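Cell B notebook, September
Entry: equipment plan for next quarter
R. Mikuš, with notes from Lahcen Ait Brahim

Purpose: settle what we ask for before the purchasing form closes. Lahcen wants a second arm. I want fixtures and proper floor marking first. Figures are ex VAT.

1. Work surface and marking

We are still on hand-laid blue tape. It was meant to last for the first set of pick trials and has stayed down ever since. The lines wander enough that placement error read off the grid cannot be trusted to better than a finger width. There is a jagged break in one of the cross strips, and the surface has collected a fair amount of lint. Lahcen says the lint does not matter to the policy. It matters to me when I am checking background subtraction.
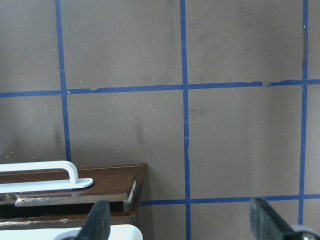
2. Options for the surface

a) Re-tape. Costs a roll and an afternoon. Same problem by spring.

b) Printed mat from Skamo, matt finish, grid to our drawing. Quoted at 300 including delivery. Lead time 3 weeks. They want a vector file, which I have not drawn yet.

c) Engraved panel from Drerurik. Nicer, but they would not quote without a site visit. Dropped.

Going with (b). Cell size to stay as it is, so that the old recordings can be compared.

3. Gripper fingers

Spares only. The Rustuvine pack holds 8 fingers and should cover us through to next year. Lahcen asked whether we could print our own. We could, but then every batch needs the stiffness check again and I would sooner spend the hours elsewhere. Ask Rustuvine whether the pack comes with mounting screws; the product page is silent.

4. Second arm

The Sun arm is listed at 1,497 without controller. Controller price still missing. Until it arrives I cannot put a total on the form, and half a total will be sent back. Lahcen to chase.

Also to settle: where it would stand. Reach overlaps with the present arm over most of the grid, so either the two take turns or we need interlocks. Interlocks are not in the budget.

5. Cable and props

Cable guides: add a small line for these. I want to fix routing before a second arm brings a second set of leads. Props can stay as they are. The box and scissors task is still the one we use for comparing finger wear, and new props would break the series.
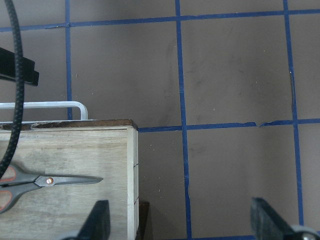 Box and scissors layout, fingers open. Tape torn on the middle cross strip.

Order of priority for the form: mat, finger pack, cable guides, arm. Lahcen disagrees with the last place and has asked for that to be noted. Noted.

Open: vector file (RM), controller price (LAB), screws question (RM).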